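Water treatment in heating systems: what changes for our customers from June 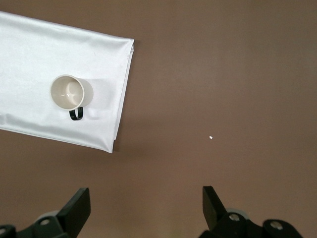
Many of you have asked us why we now want to see a water test before we connect a new boiler to old pipes. The short answer is that modern heat exchangers have very narrow channels, and the black sludge from an old system can block them in one winter. A boiler from thirty years ago could live with dirty water for a long time. The new ones cannot.

From June, every boiler replacement done by Birkett will therefore include a flush of the whole system, a magnetic filter on the return pipe and a dose of inhibitor. Until now the filter was an extra which the customer could choose. The price of the filter is included in the quotation and you will not find it as a separate line any more.

For larger buildings the work takes longer. At the Pedstead site, where Dennis Hollis was in charge of the job, we had almost 200 radiators on one circuit and the flushing took 2 nights, so that the tenants had heating during the day. Dennis recommends to divide such a system into zones and to clean them one after another. If your building has no zone valves, please tell us when you ask for the quotation – we can fit them at the same visit, but we must order them before.

Some practical points. The engineer needs access to all radiators, also the ones behind furniture. Please open the thermostatic valves fully the evening before. Carpets near the radiators will be covered by us. After the flush it is normal to hear some air in the pipes for a few days, and you may need to bleed the upper floor again. If the pressure on the gauge falls afterwards, do not keep filling the system with fresh water. Fresh water brings oxygen and dilutes the inhibitor, so please call us and we will look for the leak.

Customers with a service contract get the water test once a year together with the normal service. Leonie Weidemann in our Ilside office is sending the new contract pages now. Please sign the second page and return it to her, by post or by e-mail. Contracts for buildings with more than 40 flats are handled by Clive Dunmore, who will contact the managers directly.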